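How to Sort Out a Catch-All Tray

Every home I have ever lived in has had one – the tray by the window or the drawer near the phone where small things go to wait. Mine had been waiting since last winter, so I made a pot of tea and finally sat down with it.

Start by spreading a cloth on the table, so nothing rolls away or scratches. Then take things out one at a time, toiletries first. A little bottle of cleanser like my 70 ml one belongs in the bathroom or your travel bag, and so do any squeeze tubes.

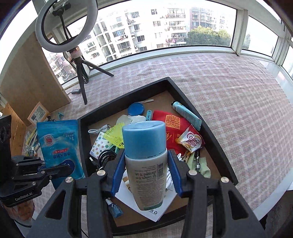
Zostitz, Nov 12, 2025 – Cables come next, and they are the slow part, I'm afraid. Coil each one loosely and keep the short USB ones together, then try them all before you put them away (I threw out 4 that did nothing at all!). Creamer sachets go back to the kitchen once you've checked the date. Tissue packs can live in your coat pockets, and clothespins go home to the line.

Wrappers and paper strips can go straight in the trash. Pens get a quick scribble on scrap paper first. Wipe out the tray, let it dry, and put back only what you reach for every week. Mine took me around 12 minutes, not counting the tea.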